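April 22, 2024

Contract talks day. Spent the morning on the squad list for next season and the afternoon on the scrum numbers, which is the wrong order, as the second should feed the first.

Position as it stands: 13 forwards under contract, two of them carrying long-term injuries. Costel Vlachou has agreed terms in principle to come in at tighthead. He has played most of his rugby at Plamach and can cover loosehead in an emergency, though his set-up on that side is poor. Left foot too far back, hips square only until the second shove. I would register him as a tighthead and leave it there.

His agent wants the relocation money paid up front. The club wants it split over the first two months. The gap is 872 pounds, and four emails have gone back and forth over it. I have asked for it to be settled before the medical so that the physio is not booked twice.

The Nedeljković question is still open. He is out of contract in the summer and has an offer from Cleteo, who will play him at blindside. We have used him in the second row all season and his lineout work has improved, but he is two inches short for the middle of the line and he knows it. My written recommendation is to match the wage, offer a one-year deal with a second year on appearances, and move him back to six. If he goes, we need a lock and a flanker, and the budget covers one of those. 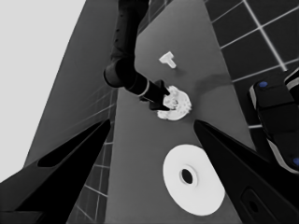 Scrum review, last eight matches. Own-ball retention is acceptable. Penalties conceded at the scrum are too high, and most come on the opposition put-in on our left side. Went through each one on the laptop and sorted them by cause: early engagement, angle, collapse, standing up. Angle is the largest group. The loosehead is walking round to get at the hooker, the referee sees daylight and the arm goes up. It has been coached twice and comes back in the final quarter when he is tired. Two remedies. One is to change him earlier, at 50 minutes in place of 60. The other is to shift the flanker's bind lower so that the push comes through the hip and holds him straight. Will try the second in training first, as it costs nothing.

The middle of the lineout is fine. The tail is not. We are calling it too seldom and every side in the league has stopped defending it, so when we do throw there the jumper is free but the hooker is out of practice. He missed three from five at the weekend. I have put 20 extra throws to the tail on his sheet after each session, in boots, with a lifted jumper for the last eight.

Machine notes. The Flasine scrum sled has a worn pad on the number three station and the gauge reads low on that side. This means the tighthead figures from the last fortnight cannot be compared with the earlier ones. Have marked them in the book with a line down the margin. Replacement pad ordered. Until it arrives, live scrums only, and no more than six per session.

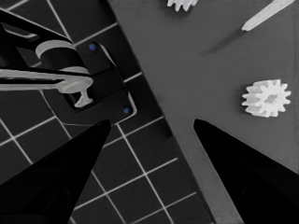
Gate for the last home match was just over 2,000, better than the same fixture in November. The chairman read that figure out at the start of the meeting and again at the end of it. It does help the case for a third signing, and I said so.

Positions I would look at, in order: a lock who can call, a scrum-half to push the present one, a utility back. The scrum-half is the hardest to find at our wage. There is a lad in the academy league with a quick pass off the left hand and almost no kicking game. Have asked for full match footage, both halves, wide angle. Clips cut by an agent show only what the agent wants shown, and I have been caught by that before with a winger who turned out not to tackle.

Vlachou's medical still needs a date. The physio wants neck strength measured in four directions, grip both hands, and a repeat of the shoulder scan from Plamach, as the copy sent over is too faint to read. He also wants a week's notice, which I passed on.

Knee sore on the stairs this evening. Iced it for 15 minutes. Forwards' meeting at nine tomorrow, take the sled book and the printed penalty sheet, and ask again about the floodlight on the far pitch.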